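4.2 Cloth handling on the bed

The second set of trials compared the two finger sets on soft goods. Both were mounted on the same hand-held grippers, so that the operator's grip, the weight in the hand and the trigger travel stayed the same between runs. The Dirkico fingers are stiff and close along a straight line; the Miltdale fingers bend slightly under load and wrap round whatever they meet. Trials took place in a furnished bed showroom, where the lighting and the clutter are closer to those of a home than anything we could set up on a bench (Figure 3).

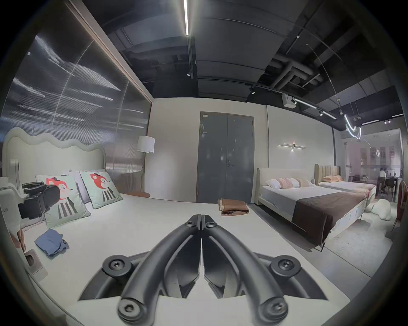

Each trial began with a folded cloth on the mattress. The operator had to take hold of it, lift it clear of the bed, open it out using both grippers and lay it flat. A trial was stopped after 300 seconds or when the cloth left the mattress. Nisreen Tarawneh operated the grippers in all trials reported in this section, and Henk Dewulf scored the recordings without being told which finger set was in use. Where the fingers could be recognised from the wrist view, he scored from the head view alone.

We recorded 13 trials with each finger set. The stiff fingers completed 11 of them. Both failures came at the first grasp, when the fingertips slid over the fold and closed on nothing. The bending fingers picked up the cloth at the first attempt more often, but they also tended to take two layers at once, and the operator then had to put the cloth down and start again. This cost time and did not always lead to failure, so the completion count alone gives a poor picture of the difference.

Figure 3. Working area for the cloth trials. Upper: view from a gripper-mounted camera. Lower: view from the head camera, with a blue cloth held by the left gripper.
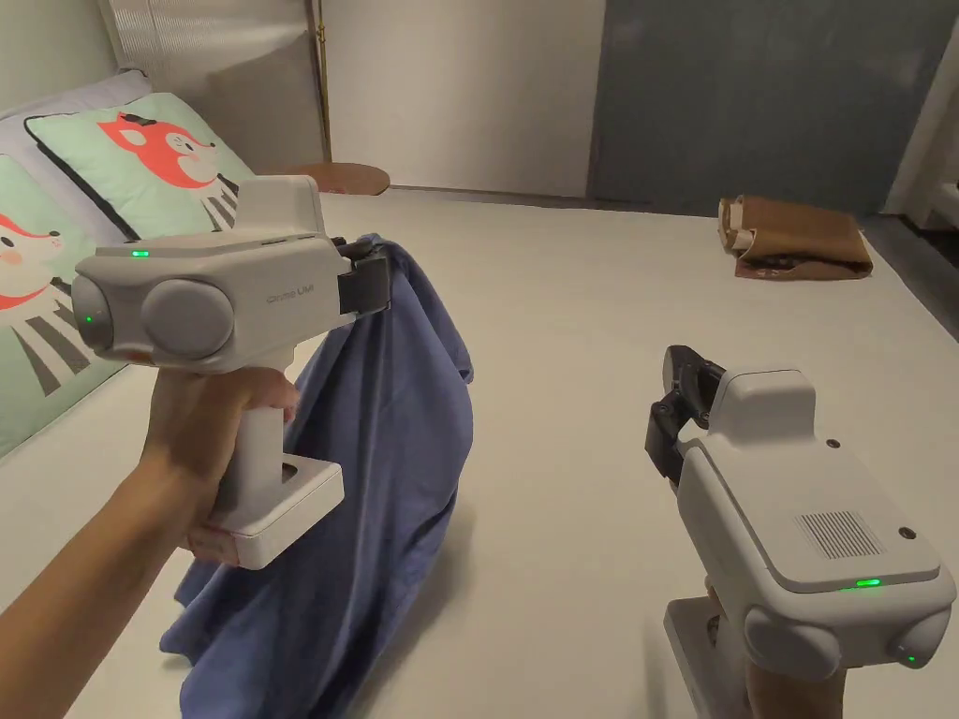 The handover from one gripper to the other was the slowest step with both finger sets. With the cloth hanging from a single point, its free edges fold inwards, and the second gripper has to approach from below or from the side to find one. The wrist camera is of little use at this stage — the cloth fills most of its view once the fingers are close — and the operator relied on direct sight. A policy trained on wrist views only would lack this information. We therefore kept the head view as an input for the controller tests in Section 5.

Recordings were cut to the length of the task and resampled with the Jodgate tool before training. The controller was then trained for 3000 steps per finger set, with the same starting weights and the same order of samples. Tracking loss was checked by hand, and any trial in which the pose of either gripper jumped between consecutive samples was left out of the training data but kept in the scores above.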